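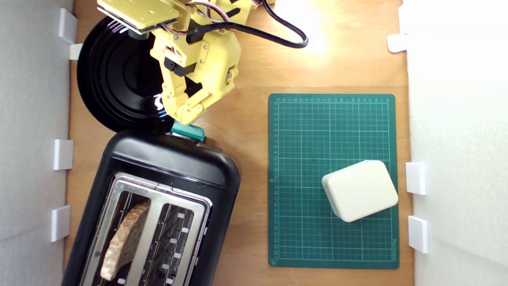 The Case for the Slow Breakfast

My aunt kept a bread knife on a nail by the cooker for as long as I knew her, and any visitor who asked for toast was handed it. You cut your own. If it came out like a doorstop at one end and a communion wafer at the other, you ate it anyway and were told you had a good eye for a wedge. I thought of her in August, when I stayed in a hotel that offered breakfast "from 6 to go". It came in a paper bag. Inside was a muffin, a yoghurt you could drink through the lid and a card hoping my morning had been seamless.

I have nothing against muffins, though I think they're cake and should own up to it. What I mind is the seamlessness. Somewhere in the last twenty years we agreed that breakfast is a delay, like roadworks, and that a sensible person will find a way round it. We eat it on trains. We eat it at traffic lights. A woman I used to share an office with, Eimear Keogh, ate hers in the lift, and since we were only on the fourth floor she had become very good at bananas.

The trade has noticed, of course. There is a bar called Prunda on sale at my station which promises "a full breakfast in 2 bites". I managed it in five and needed a sit down. It has 229 calories and tastes like the inside of a cupboard. The same shelf has a pouch from Gavalas, porridge you squeeze, for adults, with a cap on it. I looked for the age guidance and there wasn't any. I suppose they felt that if you were buying it you'd already decided.

People will say they haven't the time, and some of them are right. Anyone who has got three children into shoes by half past seven may eat what they like, standing, out of whatever it came in. Nurses are excused. So are bakers, who have been up since two and for whom it's nearly lunch. But I have watched how the rest of us spend the quarter of an hour we saved, having been one of the worst, and I can report that it goes on looking at the weather for towns we don't live in.

My neighbour Laimutė Dzene sits down to hers every day at a laid table. There's a cloth. There's rye bread, curd cheese, a boiled egg and a radish cut in half with salt on it, and the radio is on low so she can disagree with it. She goes to work afterwards like everybody else. I asked her once how she found the time and she looked at me as if I'd asked how she found the floor.

I tried it for a month. The first week was dreadful. I had no idea what to do with my hands between mouthfuls, and marmalade, it seems, is something you have to keep buying. By the third week I had opinions on butter. I had also read the whole of the back page of the local paper, including a long dispute over a hedge, and found I was looking forward to the next instalment. I was late for work once in all that time, and that was the bus.

I don't expect a movement. A cloth is a lot to ask, and the radish may be going too far. But a plate would be a start, and a chair to go with it.

The hedge, by the way, is going to appeal.

Nassoro Muriithi

More from Opinion
Why I have stopped replying "no worries"
The last good umbrella, by Ankica Ivanov
Against the kitchen island
162 emails and a funeral, by Jayson Cabrera

Contact the desk | © Ruveck Review. All rights reserved | Back to top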